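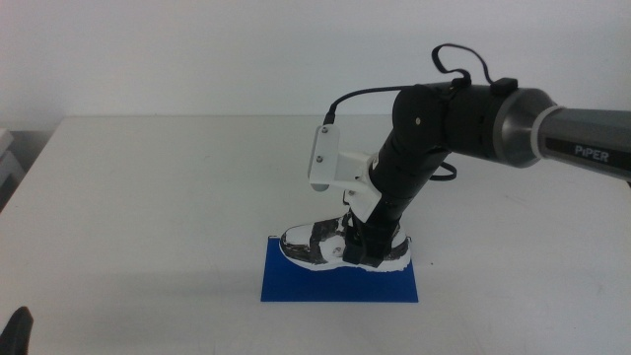

The Piper arm at Trekstead, with its sneaker on the blue mat.

I'd been at the Trekstead bench ten minutes when Igor Michalski told me about step 835. The arm wears a shoe and presses it down on a mat, over and over, to see how soles hold up. On step 835 it pressed and just kept pressing! The mat skidded, a joint groaned (Igor does a great impression) and Nia Rowlands hit the stop button from across the room.

So what went wrong? A loose plug. The force reading froze at its last value, and the software figured the foot was still in the air. "It thought it was looking for the floor," Nia told me.

They've since added a check: if the reading doesn't change for 90 milliseconds, the motors quit. They also moved the stop button closer, and I was told firmly to keep my fingers off the mat. Last I heard they were up to step 3,355, and Igor still flinches when it lands.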